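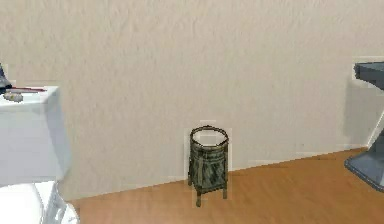
Workshop tips: getting a bathroom tidy-up job to run in simulation

I've been building practice bathrooms for a pick-and-place planner most of the summer, and my notes file has gotten long enough that I figured I'd put the useful bits up. These are for people running Skalto at home on an ordinary desktop. If you use something else the menus will be different but the headaches are the same!

Start with the small stuff on the tank lid. I like a lid for testing because it's flat and narrow and you can put a thin red stick-type thing right next to a little gray-white lump and see which one your detector loses first. Mine loses the lump (pale thing, pale lid, no surprise). Turn the light down a notch before you go hunting for a bug in the code. I spent a whole evening in the Gwynne settings when all I needed was more shadow.

Give thin objects a fatter collision shape than they really have. A couple of millimeters all around is plenty. Otherwise the physics step lets them sink into the lid and the planner goes after a handle that's half buried.

Wastebaskets: check that yours is hollow. Plenty of downloaded models look open at the top but the collision mesh is a solid plug, so anything you drop in just sits on the rim like a hat. Drop a test ball in first. And if the basket stands on little legs, leave the gap under it in the mesh, or the floor contact gets jittery and the thing creeps across the room while you're at lunch.

Don't park the basket in the middle of a big open floor either. Between the toilet and the gray fixture is a nice honest spot, since the arm has to come in from above and can't cheat with a long sideways sweep. I let Notach try 400 start positions with the basket there and the failures bunched up on the toilet side, which told me my padding around the bowl was too generous. Trimmed it, ran it again, much happier.

Pale walls are rough on depth filtering. I keep one textured plaster wall and one plain one and swap between them. Same with wood floors, where a bit of gloss is good practice, but save it for after the matte version works.

Save your seeds! Write the number in the run name. My best run ever was seed 2,067 and I only know that from scrolling back through 3,897 lines of log with a cold cup of coffee.

Planner timeouts: I set mine at roughly 66 seconds for a cluttered room and leave it. Longer than that and it's usually stuck on a bad grasp, so make it pick a new one.

The Tirkstead exporter still flips the up axis on anything with a pedestal. Rotate it by hand, save a clean copy, and keep the original in a separate folder. I'll add the shower curtain notes when I get the cloth settings to behave.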